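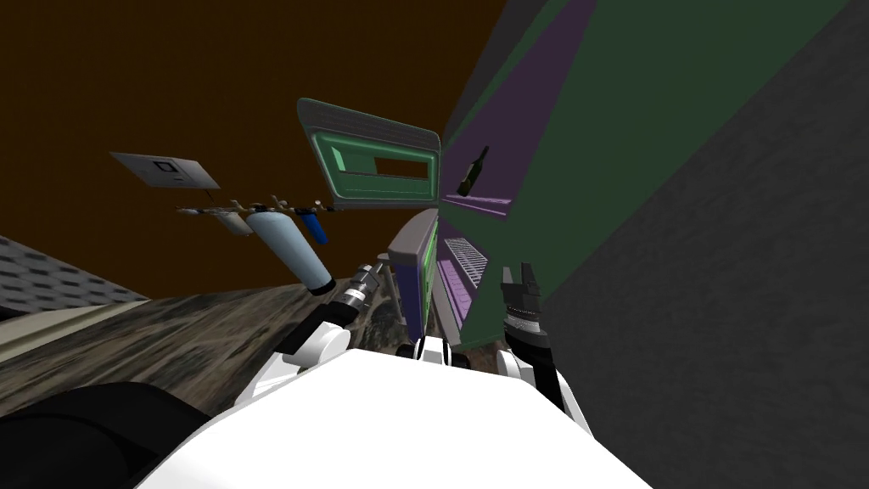

I've spent a good chunk of this year reading test reports for home robots, and I have a bee in my bonnet about simulated kitchens. I love them. You can fling a robot at a cupboard door all night and the worst you've done is warm up the office. What I don't love is how we write up what happened in there.

Take the report that landed on my desk in October 2022. It said the Kurkwood controller had passed 539 runs of a drawer task in simulation. Lovely number! I went looking for what a "pass" was and found it on page 19, in a footnote: the drawer was open at the end. That was the lot. Nothing about whether an elbow had gone through the cupboard on the way, or whether the bottle on the shelf was still standing, or what the robot could see while it was at it.

That last one is my real grumble. Most of us check these runs from a nice tidy viewpoint, level and well lit, as if we were standing in the doorway with a cup of tea. The robot gets whatever its own camera gets, and if the body leans, the whole kitchen leans with it. Cupboards slope, half the picture is plain brown nothing, and its own arms are in the way. I think every simulated test report should have to include those views, the ugly ones as well, and from the failed runs too.

Endang Teoh, who I argue with about this at least once a week, reckons I'm asking for paperwork. Her team at Sopacua already keep a log of every run and she says anyone who cares can ask for it. Fair enough, but people don't ask. I didn't for years. You read the summary, you see a big number, you go to lunch.

So my rules would be short. Say what counts as a pass before you start, and put it on the first page. Count every contact you didn't plan, even the gentle ones. If the room has bottles or pipework in it, say whether they can be knocked or whether they're fixed like scenery (you would not believe how often it's scenery). And say how many different rooms you used, because 539 runs in one kitchen is still one kitchen.

We tried this at Arico over the winter. We reran 104 of our old passes under the new wording and lost 19 of them, mostly for forearm scrapes. It stung a bit, and the slide for the Grusus demo needed redoing in a hurry. The report did get longer, by five pages, and Endang has been very gracious about mentioning it. I'd still take those pages over another footnote.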